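Dishes First, Laundry Maybe Never: A Morning with Jennylyn Espiritu

By Marilou Cruzado
May 11, 2020

Jennylyn Espiritu apologizes for the noise before I have even heard it. She is calling from the back half of the Stollard workshop, where a fan has been rattling since November, and she keeps getting up to kick it. We have been trying to have this talk for weeks, and I had a whole page of questions ready, most of which I never got to (she is a wonderful person to interview if you don't mind where you end up).

What I wanted to know was simple enough. My mother wants a machine that will clear the kitchen table after supper. She has wanted one since I was a girl, and she asks me every Christmas whether they are here yet. So I put it to Espiritu just that way. Are they here yet?

"Tell your mother to keep her sponge," she says, and laughs for quite a long time. "No, I shouldn't say that. Tell her they can do a piece of it. If she wants a cup moved from one spot to another, and she'll let me choose the cup, and she'll go sit in the other room so she doesn't have to watch how slow it is, then yes. We're there."

Espiritu came to this work from restaurants. She ran the dish station at a hotel for 7 years before she went back to school, and she still talks about kitchens the way some people talk about the navy. She thinks it gives her an edge over her younger colleagues, who are better at math than she is and have never had to scrape a roasting pan at midnight.

"People think the dishes are the hard part," she says. "A plate is fine. A plate is a plate. What's hard is that somebody put something down on it. Now is that trash, is that food, does it go back in the fridge? You and I know without thinking. My nephew is 3 and he knows. The arm has to be taught, and then it has to be taught again when the thing is lying the other way around."

I asked what a good day looks like, and she told me about a run the week before. The job was to pick up a bottle and stand it upright. Out of 41 tries, the arm managed 17, and the team ordered pizza.
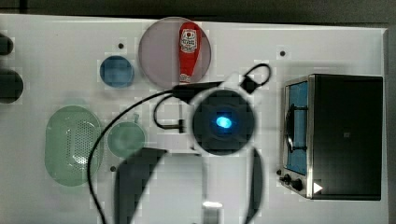
"You have to understand that I was thrilled with that," she goes on. "My sister said, so it fails more than half the time? And I said yes, but look at how it fails! It used to miss the bottle altogether. Now it gets hold of it and sets it down crooked. That's a much better class of mistake."

She has strong feelings about ovens, too, and about small appliances in general. A door has to be pulled along a curve, and if the arm pulls straight it either slips off or drags the whole appliance toward itself. Knobs are worse. At the hotel she used to turn them with her wrist while carrying a tray in the other hand, and she says she never gave it one minute's thought until she had to explain it to a motor.

And colanders, I ask? I own a terrible one, so I had a personal interest.

"Oh, don't get me started. It's all holes. Depending on the light, the camera might see the colander or it might see the table through it. And if the plastic is a little bit see-through, well, good luck to you."

Her colleague Jonalyn Salazar joined us for the last part of the call, eating a sandwich and very cheerful about it. Salazar spends half her week on shop-floor jobs for a packing firm called Dizon, and she is the more hopeful of the two. In a warehouse, she told me, you get to make rules. The boxes come in a few sizes and they arrive facing the same way, and if something doesn't fit the rules a person takes it off the belt. She expects that kind of work to be handed over bit by bit, starting with the dull lifting that hurts people's backs.

"But you can't make rules in somebody's house," Salazar says. "I can't even make rules in my own house. I've tried."

Espiritu agreed with that, though she wanted it noted that warehouses are messier than Salazar lets on, and the two of them went back and forth for a while about torn tape and wet cardboard. I mostly listened. I did get them to agree on one thing, which is that folding laundry will come last. Salazar thinks socks might be possible. Espiritu won't even give her the socks.

Before we hung up I asked Espiritu whether she would have one in her own kitchen, supposing it worked and she could afford it. She took her time answering, and got up to kick the fan again.

"I'd want it for the pots," she said. "I'd still wash the glasses myself. I like doing the glasses."

I called my mother that evening and passed along the news. She said she would wait, and then she wanted to know how much they cost.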